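Soredum: a small pile of hostel and guesthouse listings

README, last touched April 2021

Hi! I'm Kiều Thái and I put this together with Vy Ngô, mostly in the evenings, mostly on her couch. Soredum is a collection of the little blurbs that hostels write about themselves. You know the kind: steps from the old town, free towels, friendly staff, party until morning. I used to work the front desk at a place called Clostoson and had to write those things myself, so I have a soft spot for them (even the terrible ones, maybe especially the terrible ones).

What you get

There are 412 listings in the main file, listings.csv, one per row. Of those, 350 are hostels and the rest are guesthouses, plus a couple of places that call themselves "boutique dorms" and that I filed under guesthouse after a long argument with Vy. She still thinks I'm wrong. The text comes from 19 towns, all on the coast or a short bus ride from it.

The columns:

id - just a number, don't read anything into the order
name - whatever the owner wrote, capital letters and all
town - spelled the way locals spell it, so Đào keeps its marks
kind - hostel or guesthouse
blurb - the good part
beds - blank if the owner never told us
quiet_hours - yes, no, or "ask"

Save it as UTF-8 and please open it as UTF-8 too! My first export turned Đào into a row of question marks and I didn't catch it until Vy tried to sort by town.
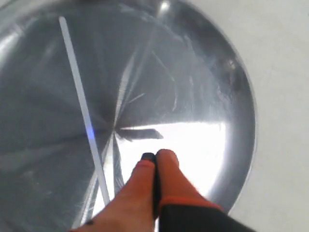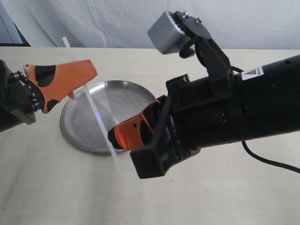
Where the text came from

Owners sent it to us. We wrote to everybody on the Gillik mailing list, which is a booking newsletter for small places, and asked if they'd let us share their blurb with their name on it. If somebody said yes and later changed their mind, we took the row out, so you'll see gaps in the ids. Those are fine, leave them alone.

I fixed nothing in the blurbs. Typos stay. Three exclamation marks in a row stay. One owner describes her breakfast for longer than she describes the rooms, and after reading it twice I wanted to go there for the breakfast, so who am I to edit her?

The tags

We hand-tagged 200 of the listings for tone: party, family, quiet, or "everything at once". Those are in tags.csv and they match up on id. Vy did the first pass and I did the second, and where we disagreed we left both tags in, split by a slash. The party tag is the solid one. Quiet is shakier, I kept giving it to any place with a garden.

Things to watch out for

Prices are in some of the blurbs and they go stale fast, so don't build anything that depends on them. "Five minutes from the beach" means five minutes for a person who is running. And quite a few places reuse the same opening sentence, word for word. I left the repeats in, but if you're counting phrases you'll want to deal with them first.

No guest names or phone numbers should be in there. If you spot one I missed, open an issue with the id only (please don't paste the number!) and I'll pull it.

Using it

Free for anything noncommercial. Say it's Soredum and link back here. If you own one of these places and want your row changed or gone, write to either of us and it'll be in the next upload.

Still to do: bed counts for the Đào guesthouses, and a proper look at the "ask" rows in quiet_hours, half of which I suspect are a plain no.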